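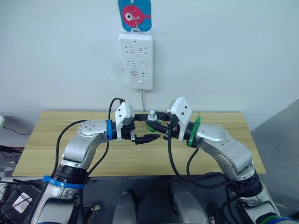

Over the tabletop, mid-job.

No-sand furniture paint: I'm not convinced

Thursday, May 16, 2024

Every craft blog I read has fallen for no-sand paint at the same time, which always makes me suspicious. The claim goes like this. You wipe down your ugly old cupboard, slap on two coats, and by dinner you've got a piece that looks like it came from a shop with a bell on the door. No primer, no sanding, no sealing.

I've heard this before. I heard it about the spray that was going to turn my bathroom tiles into marble, and I'm still picking bits of that out of the grout.

Anyway, my sister-in-law Birdie gave me half a tin of the Givano stuff in a colour called Fog (it's grey) and a bedside table from 1978 that used to be her mum's. Orange varnish, brass handles, one drawer that sticks. She said if I was going to keep complaining about a paint I'd never used, I could at least use it. Fair enough.

I followed the instructions on the tin to the letter on the left side and top. On the right side I did it the old way: a scuff with 120 grit, a coat of ordinary primer, then the same paint. The drawer front I left alone because I wanted to see whether I'd get sick of the whole thing first. 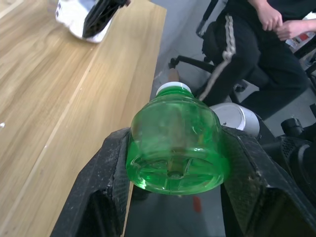 The first coat on the unsanded side went on streaky, and I'll give it some slack there because first coats usually do. The second coat covered nicely. If I'd taken photos at that point and gone to bed, I could have written the same glowing post as everyone else, and I suspect that's exactly what happens.

So I waited. The tin says touch dry in an hour and fully cured in three weeks, although the three weeks part is in much smaller print. I gave it the full three weeks in the spare room with nothing on it.
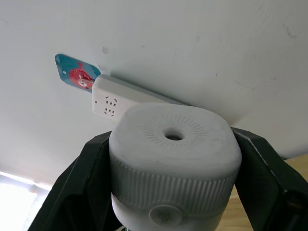 Blue card, white wall.

Then I did the fingernail test. On the sanded side, nothing. On the unsanded side I got a little curl of Fog and a flash of orange underneath, right on the front edge where you'd grab it. A mug of tea left a ring on the top that didn't wipe off. Helmi Honkanen, who has refinished more chairs than I've sat on, told me I mustn't have cleaned it well enough. Maybe. I used sugar soap twice and rinsed it. How clean does a bedside table need to be before the paint takes responsibility?

The price bothers me too. The tin cost Birdie $68, and ordinary enamel plus a small primer would have come in well under that with some left over for the skirting boards.

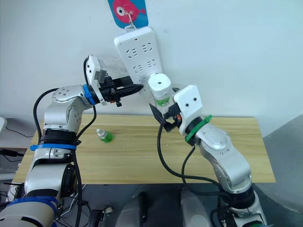 To be fair, I can see it working on a picture frame or a lamp base, something that hangs around looking nice and never gets touched. The finish is properly matte and it hardly smells. For anything with a drawer, though, I'm getting the sandpaper out. It took me fifteen minutes a side, with the radio on.

Birdie still reckons I've sabotaged it. She's having a go at her own hall table next, no sanding anywhere, and I've asked for visiting rights in December. The drawer still sticks, by the way.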